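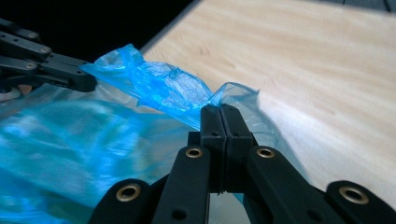

Blue bags, bucket bench – 25/05/2018

Right, the liners. I've been putting this off for ages and today I finally sat down with the blue ones and the green bucket, so I'm writing it up while I still remember what annoyed me.

The roll is the Remmont one, 36 to a roll, and we're on the last 7. They're thin! Lovely colour, very glossy, but the film is so flimsy in a single layer that you can see the table through it, and it clings to itself like anything. Where it's folded over a few times it goes a much deeper blue, and that's handy, as you can tell at a glance which bits you haven't opened out yet. I'd been hunting for the edge by feel for months (why?) when I could have just looked for the pale part.

Things I tried, in no sensible order:

Twisting the bag into a rope across the middle and pulling from both ends. Good for getting it narrow, hopeless for getting it neat. The loose flap at the side goes wherever it fancies.

Laying it out lengthways and smoothing from the top down. Much better. The long side comes out fairly smooth and the creases all gather in the middle, so you've only got one patch to fuss over. I'd start here next time.

Blowing into it. No. Don't.

I also wanted to know if a flat bag goes into the bucket more easily than a scrunched one, and I'd say yes, but 2 goes each way is not much to hang an opinion on. The Melwood bins are a different shape anyway so it may not carry over.
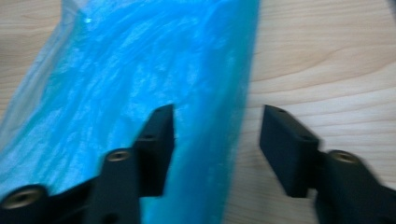

Comment pencilled in from the Hurden bench: we gave up on flattening them. Open the mouth first, get a bit of air in, turn the top over the rim and push the middle down afterwards. The creases sort themselves out once there's something in the bag.

Fair enough, I'll try it their way – though their bucket has a thinner rim, I think, and ours is a fat rolled one. There's a lot of film to lose going over that. If it slips I'm blaming the rim.

Still to do: measure round the bucket properly. I've got 290 written on the back of an envelope in millimetres and I have no idea if that was across the top or across the base. Also ask whether Guerreiro still does the thicker liners we had in October, which held a knot without stretching.
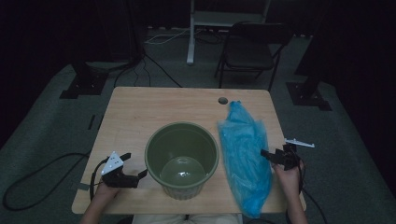
Green bucket and knotted blue bag on the bench, 2018.

Leave the rest of the roll in the drawer, please, I want them for the next round. The cut-down carrier bags are fine for ordinary rubbish.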